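Splashback tile behind the stove or benchtop upstand only? Small kitchen, tight budget

Posted by wattle_and_dob, July 15, 2025

Hi all, hoping someone who's been through this can talk me down off the ledge. We're redoing the kitchen in our unit in Anddale (1970s brick, galley layout, not much light) and I've hit a wall with the splashback, pretty much literally.

The old one was those little brown square tiles and they came off in March along with a fair bit of the plaster. Since then we've had bare patched wall behind the cooktop with a baking tray propped up against it, and I am very sick of the baking tray. My partner wants tile the whole way along under the overhead cupboards. I like the look of just a short upstand in the same stuff as the benchtop, then washable paint above it, with something tougher only behind the cooktop itself.

The run is 3 metres on the cooktop side and the gap from bench to cupboards is 620 mm. Local tiler quoted for the lot and I had to go and have a sit down. Ristard (the tile place out past the roundabout) have a seconds bin and I've got my eye on a matt off-white in there, but I don't know if I'd be mad to tile it myself. I've done one bathroom floor in my life and you can tell.

So really I want to know: does painted wall hold up next to a cooktop if you actually cook? We do a lot of frying, and my mum is over twice a week and she does not believe in lids. And if you did go the upstand, do you regret it? Oh, and grout colour, if anyone has feelings about grout colour.

Thanks heaps!

Deming Luo

I've lived with both so I'll have a go. Our last place had the upstand and paint, and the place we're in now is tiled right up.

Paint was fine everywhere except for the bit either side of the cooktop. You'll be thinking of the wall directly behind as the danger zone, but ours spat sideways as much as it spat back, and the panel we had behind it was exactly as wide as the cooktop and no wider. Within a year there was a yellowy shadow on both sides that came up a bit when I scrubbed and took the sheen off the paint while it was at it. If I did it again I'd run the hard surface at least 300 mm past the cooktop each way. Check what your cooktop's instructions say as well, and if it's gas have a proper look at the rules for what can go on the wall near the burners, because ordinary painted plasterboard may not be allowed that close. Your gasfitter will know off the top of their head.

If your mum's browning meat with no lid on (mine's the same, she calls it the Maillard treatment ever since she saw it on a cooking show) then I'd lean towards your partner's side on this one, sorry!

The upstand itself I loved. It's so easy to wipe along, and there's no grout down at bench level where all the crumbs and drips end up. Just get whoever fits it to run a decent bead of silicone along the bottom and along the top edge too. Ours skipped the top and it collected dust like you wouldn't believe, this little grey line of fluff stuck on with cooking oil.

As for tiling it yourself, a wall is a lot easier than a bathroom floor. No falls to worry about, no drain, and it's all at a nice height. The part that will do your head in is the power points. Get the electrician to isolate them and loosen them off, and allow for the extra depth, as the old screws may end up too short once the tile's on. I'd also patch and prime that plaster properly before you go near it with adhesive. We were impatient on one corner and three tiles came away with the paint still attached to the back of them.

Grout: go mid grey. White looked gorgeous for a fortnight.

skemusari_steve

tile it. paint is for bedrooms

we got a whole box of seconds and the sizes were all over the shop so measure a few before you pay

Poppy from the hill

Popping in with a slightly different option, which is one big sheet. We priced up glass and it was too dear for us, but a compact laminate panel came in under the tiler and it was on the wall in a morning. No grout at all! I know it's not everybody's cup of tea and a dark one will show every fingerprint, but in a galley with not much light a pale panel with a bit of a satin finish really does bounce it around. Make sure you ask whether the one you like can go behind a cooktop, as plenty of them can't, and you may need something else for that section.

We had a brand called Skemusari suggested to us and didn't end up using it, so I can't tell you anything about it apart from the sample being nice and heavy. The one we bought was a discontinued colour and the shop knocked it down to $91 a metre.

Couple of other things from our job. Work out your rangehood height before you commit to where the tile or panel finishes, as ours got moved up and left a strip of bare wall that I'm still looking at. And your wall won't be straight. Ours had a belly in it you could see once the panel was held up, and we had to pack it out behind the end near the fridge.

If you do stick with the upstand, take your benchtop offcut home with you, even if you've got no plans for it. We had ours cut down into a little shelf for the spices and it matches perfectly. I've put our bench up at the bottom for you, and I'm happy to dig out the panel measurements if they'd be any use.
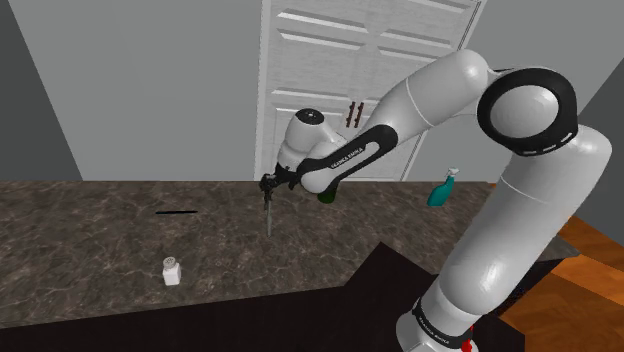
Oh and I forgot to say about the silicone, get it colour matched to the panel and not to the bench. I did it the other way around and had to scrape the whole lot out and start over, which took me longer than putting the panel up did. Good luck with it, and say hi to your mum!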